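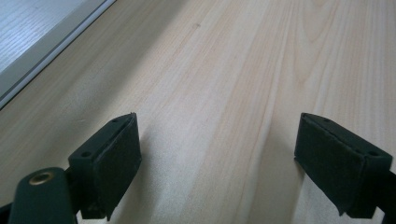 The green fingers of a hand-held gripper, fitted with black pads, over a pale wooden tabletop.

Practical robotics at Kirwood

The second-year robotics module at Kirwood College asks its students to begin with the hand. Before any pupil is permitted to write a line of control software, he or she must pick up a gripper, carry it to a bench and learn what two fingers can do.

The project, known within the college as Bimico, entered its present form in April. It is open to 38 students, drawn from the engineering and computing courses, who work in pairs on a set list of household tasks. These include folding a cloth, stacking cups and placing a key on a hook. Each pair is required to record 70 attempts at every task, and failed attempts are kept alongside the good ones.

Much of the term is given over to the fingers themselves. Students are free to alter the shape of the parts and the covering of the gripping faces, provided that each change is entered in the workshop book. A soft pad may hold a glass securely and yet drag on paper. Several pairs have returned to an earlier design after a fortnight of trials, and the assessors give full credit for such decisions when the reasons are properly set out.

The college received a grant of £600 from the Pelupessy Fund towards materials. The greater part was spent on printing filament and spare fittings, with the remainder set aside for travel to the schools' meeting at Jekthorpe, where 11 teams will present their work to visiting engineers.

Entrants at Jekthorpe must complete three tasks chosen on the morning of the event and submit a short written account of their design. The Kirwood workshop will remain open until 6 pm during the weeks beforehand, and students wishing to use the benches should enter their names on the list at the workshop door.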